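# Footpath at Jollport marsh to close from Monday

The eastern footpath at Jollport marsh will close on Monday so that a 210-metre stretch of the old sea bank can be lowered to let the tide back in.

The work is meant to slow the loss of saltmarsh on the seaward side, where the creeks have widened over several winters and the grass has been dying back. Once the bank is down, seawater will reach a low field that was drained for grazing and has not been farmed for years.

Kwabena Abugri, who manages the reserve, said the field was already too salty for most crops and flooded in any high spring tide.

"The sea has been coming over the top for a while," he said. "We would like it to come in gently and leave some mud behind when it goes."

The path will be shut between the Adjei sluice and the bird hide at Nokitz Point. Walkers can still reach the hide from the northern car park, although the route is longer and has two stiles. Dogs must be kept on leads there until the end of the nesting season.

Last winter's bird count recorded 2,263 brent geese on the reserve and 242 redshank. Geese feed mainly on the outer marsh and the mudflats, and wardens say they expect little change for them in the first year. Redshank nest in the longer grass near the bank, and for that reason the digging has to be finished before the end of March.

Zuweira Ayaaba, who leads the bird surveys, said she supported the plan but would have liked it to start earlier.

"If we get a wet fortnight the machines will be stuck and we will be very close to the first nests," she said. "I have asked for a firm stopping date and I have been given one."

The contractor, Sturkach, will bring its diggers in along the farm track on the landward side. Lorries will not use Marsh Lane, which floods at high water, and there will be no work after dark.
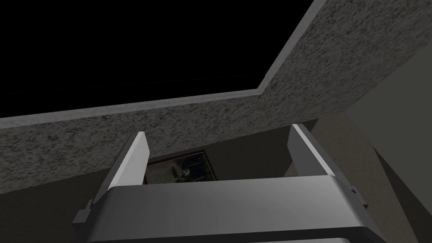
Some residents have raised concerns about flooding. Mesfin Dinsa, whose garden backs on to the inner bank, told a meeting in the village hall that he wanted to see the new bank tested by a proper storm before the old one was touched. The inner bank was raised last summer and now stands higher than the one it replaces, but grass has yet to take on the southern end.

Mr Abugri said that section would be covered with matting and checked after every spring tide. He added that the breach could be narrowed with stone if water moved through it too quickly.

The parish council backed the scheme after a short debate. Councillor Alaric Haddad abstained — he said he had no quarrel with the marsh but wanted the footpath diversion to be surfaced first.

A guided walk along the inner bank has been arranged for people who want to see the site before work begins. It is limited to 30 places and starts from the northern car park at 10am on Saturday. Wellingtons are advised, and bookings can be made at the reserve office.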